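My grandmother's groundnut soup never came out of a book, and for years that was my excuse for not making it. She cooked by the sound of the pot. She'd be across the kitchen talking to my aunt about somebody's wedding, and without turning her head she would say "it wants water," and she would be right. I was ten or eleven and I thought every grandmother could do this.

I've been thinking about her soup since June, when my cousin Yaa Kpodo called to say she was moving into the old house in Darley and had found the big pot. It was in the back of the hall closet under a stack of curtains, still with the dent from when my uncle Mawuli backed the car over it at a church picnic (a story he tells differently every time, and in his version the pot was at fault). Yaa wanted to know if I'd like to have it. I said yes before she finished the sentence, and then I had a very large pot and no idea what I was doing with it.

So I've spent the summer learning to make one soup. I know that doesn't sound like much of a project. My friend Delia Onu learned to weld over roughly the same stretch of weeks, and she has a gate to show for it. But I have enjoyed this more than nearly anything I've taken up in years, and a few of you wrote to ask how it was going after I mentioned it last time, so pull up a chair.

The first thing I had to work out was the groundnut paste. Grandma roasted her own, in a dry pan, and ground them with a hand-cranked mill clamped to the edge of the kitchen table. I remember the table shaking. I don't have the mill (Yaa looked) and I don't have the shoulders either, so I started with plain peanut butter from the grocery store, the kind with nothing in it except peanuts. It's fine! I want to say that clearly for anyone who has been put off. You loosen it with hot broth a spoonful at a time, you keep stirring, and you will get a soup that people ask for seconds of. The trouble is that I'd tasted the other one, and I kept lifting the spoon and thinking, well, that's nice, but it isn't hers.

Mawuli told me the roast was the thing. "She took them darker than you'd dare," he said, and then he talked for a good while about the price of gasoline. So I bought raw peanuts and roasted them darker than I dared, and burned them, and opened all the windows. The second pan I pulled too soon. The third was the one. I ground them in my blender in short bursts, with a lot of scraping down the sides, and when the oil began to come out I could smell her kitchen so strongly that I had to go and sit on the back step for a few minutes. My husband thought I'd cut myself.

After that came the frying of the paste, which I'd been skipping because none of the recipes I read mentioned it. You cook the paste with a little of the tomato and onion, on low, and you stand there. You really do have to stand there. It goes from pale to a sort of brick color and then the oil rises up around the edges and that's when the broth goes in. If you walk away to answer the phone it catches on the bottom, and you can taste it in every bowl no matter how careful you are with the ladle. I've answered the phone twice this summer, and both times it was a survey.

Then there's the pepper. Our family is split right down the middle on pepper. Yaa's side would like to be able to see afterward, and Mawuli's side feels that a soup you can eat without stopping for breath is a soup somebody forgot to finish. Grandma handled it by making it hot and telling the children to eat more rice. I've been putting a whole Scotch bonnet in for the last half hour and fishing it out before serving, which gives you the perfume and only some of the fire, and I set a little dish of chopped ones on the side for the brave. Kalliopi Golob from down the street is one of the brave. She came over for the fourth or fifth pot and put three spoonfuls in and kept right on talking about her tomatoes, with tears running down her face.

While I'm on tomatoes, I've gone back and forth. Fresh ones are lovely in August and a waste of money the rest of the year. I'd use canned without a second thought, and a spoon of paste for depth. Grandma used whatever was on the counter.

For meat I like chicken thighs on the bone. She used an old hen when she could get one, and let it go for hours, and I have asked at both markets here and been looked at kindly. Smoked fish goes in too if you have it, near the end, in big pieces so it doesn't all fall to threads. Walter Sotelo, who reads this blog faithfully and corrects my spelling, wrote to say that his mother-in-law puts in okra. I tried it and I'm not converted, Walter, but I finished the bowl.

What I hadn't expected to care so much about was the serving. At Grandma's the soup came to the table in big bowls on trays, one tray to a couple of people, with a smooth ball of rice or fufu already sitting in the middle like an island. You washed your hands in a basin that went around. The grownups used their right hands and we children were allowed spoons until we were old enough to be embarrassed by them. I had been ladling mine into cereal bowls and eating in front of the television, and it struck me one evening that I'd gone to all this trouble over the roast and then treated the result like a can of chicken noodle. So now it goes in a proper bowl, on a tray, and we sit down.

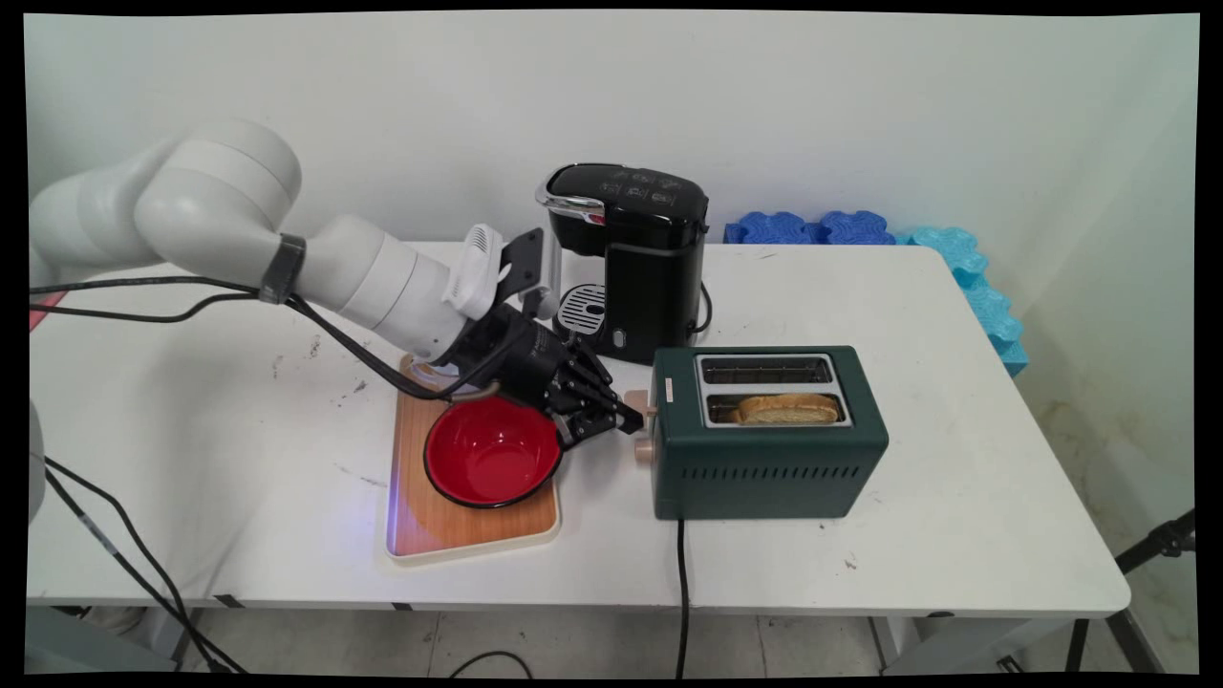
A red bowl and a wooden tray, which is all the table setting groundnut soup asks for.

I like a bowl with some depth to it and a wide enough mouth that the rice ball doesn't have to be squashed in. Warm it first with hot water from the kettle. The soup holds its heat much longer, and that matters if your family talks the way mine does. A tray with a bit of a lip is worth having too, for the drips. The red oil does stain. I've lost one tablecloth and a blouse I was fond of, and I've stopped putting anything on the table that I would mind saying goodbye to.

Yaa drove over at the end of the summer with her two boys and we made it together in the dented pot, which sits a little crooked on my stove and has to be turned every so often so it cooks evenly. I did the paste and she did the rice. At one point we were both at the sink with our backs to the stove, going on about somebody's wedding, as it happens, and I heard the bubbling go thick and slow behind me – a kind of plopping, heavier than before – and I said "it wants water" at the same moment that Yaa reached for the kettle. We looked at each other and laughed until the boys came in to see what was wrong.

It still isn't hers. There's something at the back of it that I can't find, and Mawuli thinks it might be ginger and Yaa thinks it might be the well water. I'm going to try more ginger. If any of you grew up with this soup and your people did something I haven't mentioned, please write and tell me, even if it's okra.

I'll put the quantities up once I've written them down properly. At the moment they're on the back of an envelope from the dentist, and one corner of it has gone through the wash.

Recent posts
Delia's gate is finished
What to do with too much basil
A rainy afternoon in Darley
The blue cardigan, part two
Letters from readers, and one apology to Walter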